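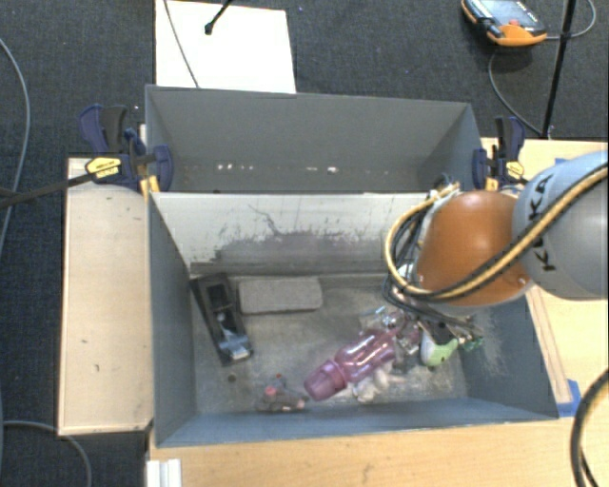
April, bin notes, bench 2

Cleared the shelf over the sink this morning and sorted the loose stock for the Plodbridge order. Mixed small items go in the gray bins as before, long pieces laid flat on the floor of the bin, nothing stacked.

Front bin: the floor is scuffed and has pale scratches, worn through to a different shade in patches. Wiped a spare one from the same lot with the Ekberg cleaner, 20 minutes, no change. The marks are in the surface. Leaving it. The off-white panel behind is worse, rubbed gray over the lower half, and the jagged scratch near the top catches a fingernail. Added to the list for replacement, part 3376 in the Cozma catalog.

Long black trays don't sit well with bottles. The compartments catch small stuff and then the whole tray has to come out to empty it. Try them on their own next time.

Bottles: pink ridged cap, translucent body. They roll if the bin gets bumped, so lay them last.

Labels from Trivombridge came short again – 80 on the slip, 7 missing. Emailed them at 2:15.

To do: second bin liner, new marker, ask about panel lead time.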